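Lostel Couples Journal - Setup Guide
Section 3: Adding your partner (and taking them off again) 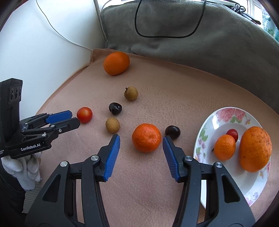 A mandarin orange and a cherry tomato on the tabletop.

Read the whole section first. Takes ten minutes, less if you are both in the same room.

Before you start
- Both phones on the June update or newer.
- Both of you have your own account. Do not share a login. The journal can't tell who wrote what.

Pairing
1. Open Lostel, tap Us, then Add partner.
2. Pick a journal name. You can change it later, they can too.
3. Tap Send invite. Code goes by text and is good for 24 hours.
4. Partner taps the code, then Accept. You can't accept for them.
5. Each of you sets a private PIN. Diffrent ones please.

Note: entries hold 500 characters. Longer ones go to Letters, see section 5.

Choosing what they see
6. Go to Us > Sharing. Everything starts as Private.
7. Switch on the parts you want: Moods, Check-ins, Arguments, Plans.
8. Tap Save. Back arrow does NOT save.

Caution: once an entry is shared and opened you can't pull it back. You can delete your copy, theirs stays. Angry at 2 in the morning? Use Hold until morning, it sends at 8 unless you cancel.

Weekly check-in
9. Pick a time you both have free. Not bedtime.
10. Answer the questions separately. Answers unlock when both are in.
11. One person talks, the other reads. Then swap.

Note: skipped a week? Just do the next one. Old check-ins don't pile up.

Unpairing
12. Us > Settings > Unpair. Enter your PIN.
13. Choose Keep my entries or Erase my entries.
14. Confirm. Sharing stops right away, and your partner gets a plain notice with no reason given.

Caution: if you are afraid of how your partner will react, don't unpair from the app while they are with you. Set everything to Private first (step 6) and talk to someone you trust.

Error 292: code expired, send a new one. Error 803: partner is allready paired in another journal, they have to unpair there first.

Guide text: Consuelo Solís | Lostel Help, Box 2408 | Back to top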